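Strickjacken gehören nicht auf den Bügel

Meinung, 15. März

Jedes Frühjahr räume ich die dicken Stricksachen aus dem Schrank, und jedes Frühjahr ärgere ich mich über dieselben zwei Beulen an den Schultern. Sie sitzen genau dort, wo der Bügel aufhört und der Ärmel anfängt. Ein schwerer Pullover mit Zopfmuster zieht sich am Bügel selbst in die Länge. Bei einem Hemd passiert das nicht, bei einer Strickjacke schon nach wenigen Wochen. Trotzdem hängen in den meisten Schränken, die ich kenne, die Strickjacken zwischen den Hemden, weil dort gerade noch Platz war.

Ich bin deshalb fürs Falten, und zwar fürs Falten zu einem Paket, das von allein steht. Bei dünnen T-Shirts ist das Geschmackssache. Bei grobem Strick halte ich es für die einzig vernünftige Lösung. Die Zöpfe geben dem Stück Halt, die Lagen stützen sich gegenseitig, und im Fach sieht man von oben jedes Teil, ohne den halben Stapel herauszuziehen.
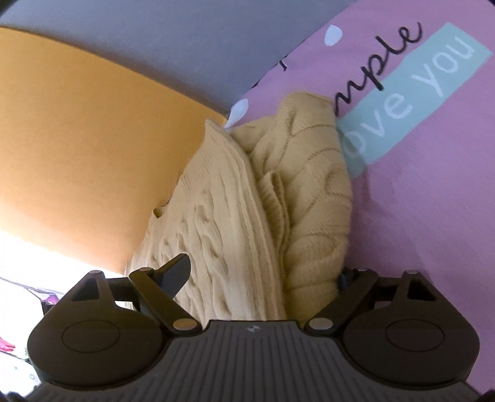 Zopfstrick in Creme, gefaltet und hochkant.

Gegen das Falten wird meist eingewandt, dass es Zeit kostet. Das stimmt. Bei mir sind es 11 Stricksachen, und im März geht dafür ein halber Vormittag drauf. Dafür muss ich im Herbst nichts aufdämpfen und nichts in Form ziehen. Der zweite Einwand lautet, dass Falten Knicke machen. Auch das stimmt, nur hängen sich Knicke beim Tragen wieder aus. Eine ausgezogene Schulter bleibt.

Wichtiger als die Falttechnik ist für mich die Unterlage. Der Tisch ist meistens zu schmal, also nehme ich das Bett. Die Jacke kommt mit der Knopfseite nach oben auf das Laken, die Ärmel werden zur Seite gestreckt, und dann wird erst einmal nur geschaut. Liegt die Knopfleiste gerade? Sitzen alle Knöpfe noch fest? Wo hängen Fusseln oder fremde Fäden? Am Kragen sammelt sich erfahrungsgemäß am meisten. Wer diesen Schritt auslässt, legt den Schmutz vom Winter mit in den Schrank.
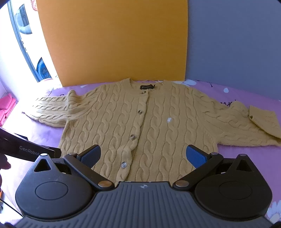 Danach geht es schnell. Die Ärmel kommen nach innen, der Saum nach oben, dann wird noch einmal quer gefaltet. Streng sein muss man dabei nicht. In Gisberg gab es im Juli einen Ordnungskurs, in dem wir jedes Teil mit einer Pappschablone auf dasselbe Maß bringen sollten. Ich fand das übertrieben. Ein Pullover mit dickem Muster braucht mehr Platz als einer aus feiner Wolle, und wenn die Pakete verschieden breit sind, stört das im Schrank niemanden.

Ähnlich sehe ich es bei den Hilfsmitteln. Der Einsatz von Stoltasier, den man mir dort empfohlen hat, kostet 70 Euro und teilt eine Schublade in 3 Fächer — das schaffen auch ein paar alte Schuhkartons. Geld würde ich eher für einen ordentlichen Wollkamm ausgeben.

Bleibt die Frage nach den Vakuumbeuteln. Für Bettdecken meinetwegen, für Strick nein. Ich hatte vor Jahren einen cremefarbenen Pullover über den Sommer in so einem Beutel, und die Zöpfe waren im Herbst platt wie gebügelt. Erst nach zwei Wäschen kam das Muster halbwegs zurück. Wolle braucht Luft, und ein Baumwollbezug darüber reicht gegen den Staub.

Wer wenig Schrank hat, sollte lieber die Bügel für das freihalten, was sie wirklich braucht: Hemden, Blusen, Mäntel. Die Stricksachen kommen ins Fach oder in die Schublade, hochkant, mit etwas Abstand zur Rückwand.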